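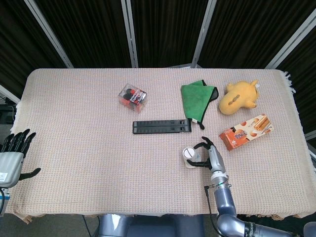 ## Packaging & Shelf Life – notes for week 3

Reading for this one was the Dudgate chapter, first half only. Second half is for after the break, skip the math.

### What a container has to do

- keep stuff in (leaks, spills, powder getting out at the seam)
- keep stuff out – air, water vapor, light, bugs, fingers
- survive the trip
- tell the buyer what it is

Most of the course is the second one. Small tubs and jars with a lid are the easy case to think about so we start there.

### Lids

Body of a jar is almost never the weak spot. The closure is. Three kinds to know:

1. Screw – seal depends on torque and the liner. Overtighten and the liner creeps.
2. Snap / press-on – cheap, fast to fill, poor against moisture unless theres a foil under it.
3. Friction plug – old paint can style. Good seal, annoying to open.

Liner = the thin disk inside the cap. Foam, waxed pulp, or foil. Ask what touches the product!! Oily stuff will soften some foams. Came up on last years exam and half the room missed it.

### Moisture

Two directions. Crackers gain water, hand cream loses it. Same package problem, opposite sign.

WVTR – water vapor transmission rate. Grams per square meter per day. Always given at a temperature and a humidity, if a supplier sheet leaves those out the number is useless.

Small packs do worse than big ones. More surface for each gram of product. So a travel size of the same cream in the same plastic dries out sooner, and the date on it should be shorter. Often isnt.

### Lallon case

Spice company, switched from glass to plastic tubs to cut freight. Run of 2,000 tubs, paprika and garlic powder. Warehouse in Zultville, no climate control, August.

- paprika: color faded, flavor ok
- garlic: caked solid in 8 weeks

Label said 13 months. Where did 13 come from? Copied from the glass jar. No new test done.

Fix was a foil seal under the lid plus a tighter spec on the cap liner. Tub stayed the same. Paprika fade was light, not water – seperate problem, they went to an opaque tub later.

### Testing shelf life

Real time – put it on a shelf and wait. Best data, too slow.

Accelerated – warmer and wetter, then work backwards. Rule of thumb is reaction rate doubles for every 10 °C. Only a rule of thumb. Falls apart if something melts or the plastic softens, then you are testing a diferent product.

Quick leak check (we do this in lab): fill with colored water, cap, turn upside down on white paper, leave 48 hours. Any spot = fail. Write down cap torque BEFORE you flip it.

### Open dates vs use dates

"Best by" is closed package, stored as directed. Period-after-opening is the other one, little open jar symbol on cosmetics, number + M. These measure different things and people mix them up all the time.

### For next time

- Tavares worksheet, problems 1 to 4
- bring one empty container with its lid, washed, label still on
- find the resin code on the bottom, if there is one
- be ready to say which closure type and why you think they picked it

Still to cover: oxygen, tamper bands, child-resistant caps (maybe)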